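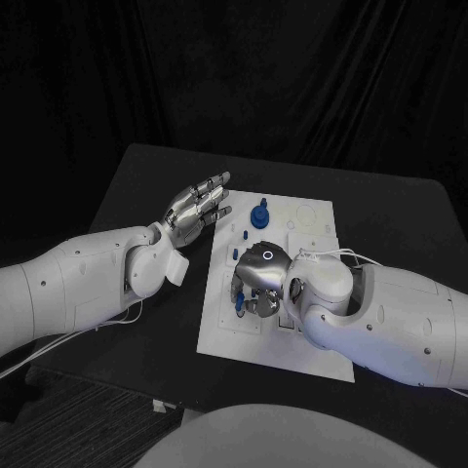 Janaka Munasinghe
3 Oct 2019

I have now moved house with a sourdough starter, a cello and a teenager, and I can report that the hardest thing to get from one address to another is a broadband account. A thread. (1/14)

Back in March we agreed to leave the flat in Motgate for a house exactly four streets away. Same postcode area, same bus, same bakery. I assumed the internet would barely notice.

Our provider is called Vosard. Vosard has a page titled "Moving home? It's easy!" which has a picture of a family laughing at a cardboard box. The page has one button. The button takes you back to the page.

So I rang. The recorded voice said my call was important and that most questions could be answered on the website. It suggested the page with the laughing family.

After a long stretch of pan pipes I got a very nice man who told me that our new house did not exist. I was standing in the kitchen of it at the time. I ran a tap for him so he could hear.

He asked if we might be a flat above a shop. I went outside to check, just in case. We are not above a shop.

It emerged that the previous owners had called the place Rimura and dropped the number altogether, some time before fibre was invented. According to Vosard there is a 192 and a 196, and between them a gap where I apparently sleep.

To get number 194 back on the system I needed a letter from the council. To get the letter I had to fill in a form. The form was online only. You will see the difficulty.

I did it in the library, which was lovely by the way. Warm, quiet, a man asleep under the large print westerns. I'd forgotten you can just go and sit in one. I have been back twice with no form to fill in at all.

Meanwhile the teenager discovered that if you lie on the landing with your head on the second stair, you get two bars of signal. We all had to step over her for a fortnight. The cat has since taken over the spot and I'd like to know what he's looking up.

The council letter came. It was addressed to 196. Mrs Kälin next door brought it round with a plate of plum cake, and that is how I met the neighbours, so I suppose I owe Vosard something. What I owe them according to Vosard is 200 pounds.

The 200 is for leaving my contract early. I haven't left my contract. I have spent more than 500 minutes of my one life on the phone begging to remain in my contract. I put this to them and they said they were sorry to see me go.

An engineer did turn up in the end – cheerful woman, enormous flask. She looked at the socket, looked at the wall outside, and said the line had been live since the day we moved in. I'd just needed to plug the box in. No one had sent the box. The box went to the flat.

I walked the four streets, rang my own old doorbell and was handed it by the new tenant, who'd been using it to prop the bathroom window open. He seemed a bit sorry to lose it. I've promised to drop round a brick.

Anyway, we're online. The charge is "under review", the starter has survived, the cello has a small dent that everyone denies. If anyone in Motgate has a spare brick, my messages are open, and as of this morning I can even read them. (14/14, I may have lost count)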